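Home | Browse | Ask | Members | Sign in

Laser printer trips the UPS whenever it warms up

Filed under: Power and Wiring > Battery Backup

Print this page | E-mail this page

Posted by Lutwood, Mar 27, 2022

I have a Zusik line-interactive UPS rated at 800 VA. A desktop PC and one monitor are on the battery side and draw 238 watts together under load. I added a laser printer to the same side. Each time it comes out of sleep, the overload alarm sounds, and twice the UPS has shut off completely. The printer label gives an average of 200 watts while printing. By my math that should fit. Is the UPS defective, or am I reading the label wrong?

Washington Sampaio

The label figure is an average over a print job. The fuser heater cycles on and off, and while it is on, the draw can be several times that number. Your unit also has a watt rating separate from the VA rating, and it is the lower of the two. Check the rear plate. Move the printer to a surge-only outlet, or to the wall. 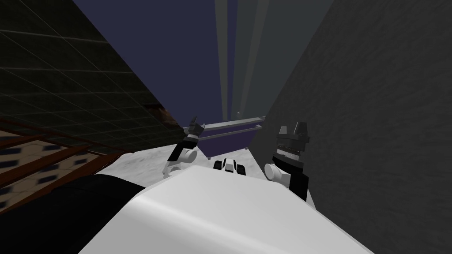 Fiona Aitken disagreed in part, saying the surge-only outlets on the smaller Zusik models share an input breaker with the battery side, so a large enough printer can still trip it. Use a separate wall outlet.

After moving it, run the self-test with the PC connected. If the load reads over 59 percent with no printer attached, something else is plugged in that you forgot.

Chowdhury

Same thing with my Arkmont. Put the printer on the wall, no alarms after that.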